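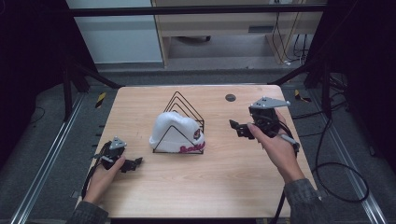
Boa tarde a todos,

Continuo sem acreditar muito nos organizadores de arame para guardar roupa, e a mensagem citada lá em baixo não me convenceu. O organizador de arame preto em cima da mesa é do género dos que se usam para papéis, com triângulos encaixados uns atrás dos outros e os picos mais altos ao fundo. Metam-lhe um gorro de malha branco na parte da frente e vejam no que dá: um chumaço que sobe acima do arame, com o primeiro triângulo atravessado por cima da malha. Para uma pasta, serve. Para um gorro, não percebo o que se ganha em relação a uma prateleira.

A minha outra dúvida é a malha. Quem tricota sabe que um fio puxado não volta sozinho ao sítio. As pontas de arame dos modelos baratos costumam vir mal rematadas, e o meu, um Lovik comprado em janeiro, já me estragou um cachecol. Passei-lhe uma lima e melhorou um pouco, mas continuo a não confiar. Dizem-me que o Nilow é mais bem acabado. Pode ser. Gostava de ouvir alguém que o use há mais de um inverno, e de preferência para lãs, porque elogios de quem lá põe envelopes não me servem de nada.

Quanto à poupança de espaço, respondo por baixo do que foi escrito.

> Em 28/03/2023, escreveram para a lista:
>
> Arrumei finalmente a entrada. Os gorros e as luvas
> foram todos para dois organizadores de secretária
> Dutard e ganhei uma gaveta inteira. Fica tudo à vista
> e qualquer criança consegue arrumar. Recomendo muito,
> sobretudo a quem tem pouco espaço.
>
> A base não risca nada, podem pôr em cima de madeira
> sem medo. A minha mesa é uma Sproģis e está como nova.

A gaveta ganhou-se, sim, mas perdeu-se o tampo. Uma gaveta de 17 cm de altura leva os gorros de uma família e fecha-se. O organizador fica ali a apanhar pó, e a lã com ele. Também não sei se uma criança arruma melhor assim. As cá de casa atiram o gorro para cima de tudo e o arame cai para o lado.
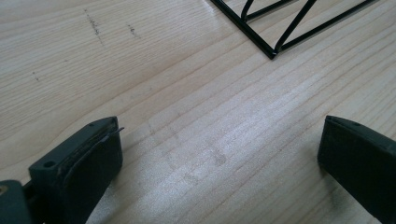

Falta a história dos riscos, em que sou ainda mais desconfiado. «Está como nova» vale pouco sem se saber como se olhou. Numa superfície clara, com o veio em linhas finas e muito juntas, que correm em curvas compridas na diagonal, um risco fininho no mesmo sentido pode passar por mais uma linha. E há zonas onde a luz bate e o tom fica quase prateado, o que também não ajuda. Se querem tirar a limpo, baixem a cabeça ao nível do tampo, com um candeeiro de lado, e passem a ponta do dedo atravessada ao veio. Uma lixa de grão 400 pode disfarçar uma marca leve em madeira maciça. Em laminado nem tentem, que fica uma mancha baça para sempre.

Por mim, quem quiser insistir no arame que cole feltro por baixo e não encha a parte da frente. Eu volto aos gorros dobrados na gaveta. O Lovik fica para as contas da luz, e se alguém da lista o quiser, é só combinar a entrega. Portes por conta de quem o levar.

Cumprimentos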